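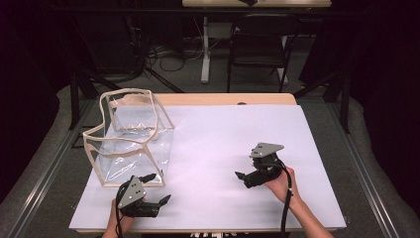 Phone and desktop wallpaper tips, cleaning up the mess edition

Ekow Nyarko here. Quick one tonight, typed fast, kettle's on. Got 602 wallpapers on my old laptop and I finally sorted them, and a bunch of you asked how I print them for the kitchen and the workshop without it looking terrible. So. Tips, in no real order.

Start with the junk folder

Everybody has one. Mine was called "walls new new" and it had the same mountain lake in there over and over at different sizes. Sort by size first, biggest on top. Keep the biggest copy, delete the rest. Don't open each one, you'll be there all night looking at lakes. Thumbnails are fine for this.

Then sort by shape. Tall ones in one folder, wide ones in another. Square ones I put with the tall ones, they crop down OK.

Rename as you go or don't do it at all. Half renamed is worse. I use color then subject: blue lake, green fern, gray street. Makes it easy when you want something to match the wall.

Back it up before you delete anything. Copy the whole folder to a stick, put the stick in a drawer, forget it for a month. If you haven't gone looking for anything by then, wipe it.

Does it fit your phone

Check your screen size in the settings or look up the model. You want a picture at least that many pixels tall. Bigger is fine, the phone shrinks it. Smaller gets stretched and goes mushy, worst on faces and on anything with writing.

Leave room at the top for the clock. Sky is good there. Plain wall is good. A dog's head is not good, you get numbers across his nose.

Busy pictures on the lock screen, plain ones behind the icons. If you can't find your mail app the picture is too busy. Drop the brightness a bit in the photo editor, or blur it slighty, most phones will do that for you in the wallpaper settings now.

Turn off the zoom effect thing if the edges keep getting chopped. It's under wallpaper or under accessibility depending on the phone. Called motion or perspective or something like that.

Dark ones at night. I have a fern one that is nearly black and it's so much easier on the eyes at 5 in the morning.

Printing them

OK this is the part people wrote in about.

Home printer is fine for small. Postcard size, recipe card size, drawer fronts. For anything bigger than a sheet of paper go to a print shop, the ink costs more than they'd charge you.

Use matte paper in the kitchen. Glossy shows every fingerprint and you get the ceiling light bouncing in it. Matte heavy paper, the kind for photos, set the printer to the same paper type or the ink pools. Let it sit overnight before you touch it or cover it. I used to skip this. Smears.

Print a strip first. Cut a narrow piece out of the middle of the picture, print just that, look at it by the window and then under the kitchen light. Screens are brighter than paper so nearly everything comes out darker than you expect. Bump the brightness, print the strip again. Two strips is usually enough.

Dark blues go purple on my printer. Yours may do something else. Try it and write it down on the back of the strip – I keep mine clipped together with the settings on.

Trim with a steel ruler and a fresh blade. Not scissors. Cut on something you don't mind scoring. Several light passes, don't lean on it. Keep your other hand behind the cut, fingers off the edge of the ruler.
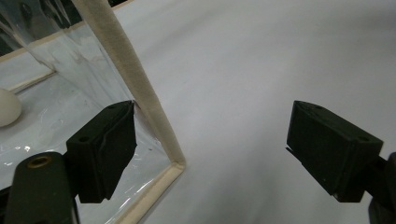
If the corners lift after trimming, flip the print face down on clean paper and put heavy books on it for a day. Cookbooks work. Don't iron it, I know somebody's going to suggest ironing it.

Lining drawers and shelves

Measure the inside of the drawer, not the front. Measure at the back too, old drawers are never square. Cut the paper a hair small so it doesn't ride up at the sides.

Clear shelf liner over the top if it's going to see forks. Peel back a couple inches of the backing, stick that end down, then pull the backing out from under with one hand and smooth with the other. An old loyalty card is a good smoother. Bubbles – prick with a pin, press flat.

Double sided tape at the corners is plenty to hold it in. Don't glue it. You'll want to change it and you'll be scraping for a whole weekend. Ask me about the Frimpong Street apartment, the previous people glued EVERYTHING.

Spice drawer: pick something dark. Turmeric gets on everything and a snow scene won't survive.

Under the sink, don't bother with paper. Use a wipeable mat.

Behind glass

Cheap frame with the glass kept in is the best way to have a print near a stove. Near, not over. Grease film builds up, wipe the glass with a drop of dish soap on a damp cloth, then dry cloth. Spray the cloth and not the frame, or it creeps in behind the glass and you get a brown tide line on the print.

Change them with the season if you like. I keep 12 prints behind each other in the one frame and just shuffle the stack. Saves storing them flat somewhere else. The back clips get loose after a while, bend them in a bit with pliers.

Don't hang in direct sun. Home ink fades fast, the reds go first and everything ends up kind of greenish. North wall or hallway.

Workshop labels

Same idea but smaller. I print little bits of wallpaper with the name of what's in the drawer across it. Screws on orange, nails on gray, washers on blue. You learn the color quicker than you read the word. Big plain letters, white on dark or black on light, no fancy fonts. I did a curly one once and couldn't read "grommets" from the bench.

Wide clear packing tape right over the label and onto the drawer, overlap the paper all the way round so sawdust can't get under. If it yellows, peel and redo, takes no time if you saved the file. Save the file!!

On cold metal drawers tape won't hold. Wipe with rubbing alcohol first, let it dry all the way, then stick.

Magnet sheet is another way, for metal cabinets. Stick the print to the magnet sheet and then cut both together. If you cut first you will never line them up.

About the apps

Been asked. I've used Kundix and I've used Caten. Kundix is better for cropping, you can type in the exact size. Caten has the nicer pictures but there's an ad every time you save one and the search is pretty bad. Britora I tried for one evening and took off again, it wanted my contacts, no idea what for. Why does a wallpaper app need my contacts. Check permissions before you install any of them, photos only, say no to the rest.

You don't really need an app. Your own pictures are sharper than most of what you download. Go outside in the shade or on a cloudy day, get close to something – bark, bricks, a cabbage – and hold still. A cut red cabbage makes a great lock screen. Try it. Kitchen window light from the side, lamp off.

Check who owns a picture before you print a load of them to sell. For your own drawer nobody's going to mind much, for a craft table you need ones marked free for commercial use. Read the small print on the page.

Bits I forgot

Blank ink cartridge warning halfway down a print, don't stop it. Let it finish, you'll get a feel for how much was really left in there.

Test prints make good shopping list paper, use the back.

Clean the printer rollers. Lint free cloth, slightly damp, turn the roller by hand with the power off. Stripes down your print every inch or so usualy means rollers.

Put the phone wallpaper back to something plain before you hand it in for repair, and take your medical stuff off the lock screen too if you wrote it there.

Next page will be calendars, the fridge kind, I've got 5 layouts ready and want to get them up before June. If yours is an odd size fridge panel send me the measurements, width first then height, and say if the door is magnetic or not.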